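Subject: Re: [interiors-list] Autumn wreaths and hallway colours
Date: 15th November

On the list, a member wrote:

> I have the Grindwood wreath base from last year and want to reuse
> it. The old greenery is glued on. Can it be stripped without
> damaging the ring? Also, has anyone tried the Clendano paint in
> a north-facing hall? The tester looked green on the card and grey
> on the wall.

Taking the wreath first. The Grindwood base is bound willow, and it will stand a hairdryer on a medium setting. Warm a short stretch of glue, lift the stem with a butter knife, move on. Pulling it cold takes the bark off. I have done 2 of them this way and lost one small twig. Soaking also works but the ring goes out of shape unless it is dried flat under a board.
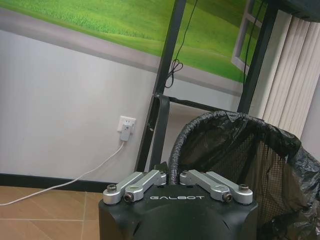 For the new greenery I would wire it and leave the glue gun in the drawer. Eucalyptus and dried hops both hold until April if kept away from a radiator. Fresh ivy does not - it drops within a fortnight indoors. Prernano sell florist's wire on a 200 g reel, and the thinner gauge is the one to get. The thick one marks the willow.

On the paint: I used Clendano 253 in a north-facing hall. It reads grey until midday and slightly green under a warm bulb. If you want the green to show in daylight, go one shade stronger on the same card. Two coats over a white undercoat were enough. Paint the tester on lining paper and move it about the hall for a few days, as the card is too small to judge from.

Bulbs matter more than the shade. Mine are 2000 lumens in total across the ceiling fittings, which is too bright for a narrow hall, and I now leave half of them off.
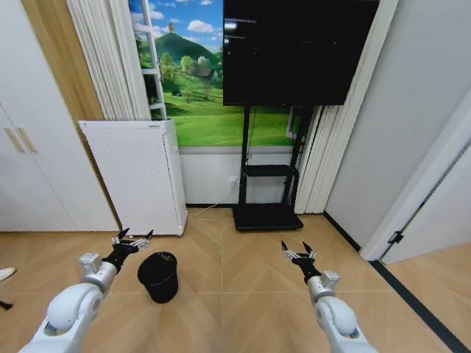

Pale herringbone floor, small black bin.

One question in return. The Tô table runners are listed as linen, but the care label on mine says to wash at 40 and the shop page says 30. Has anyone washed one at the higher setting, and did it shrink in the length? I need it to reach both ends of the table with the wreath in the middle.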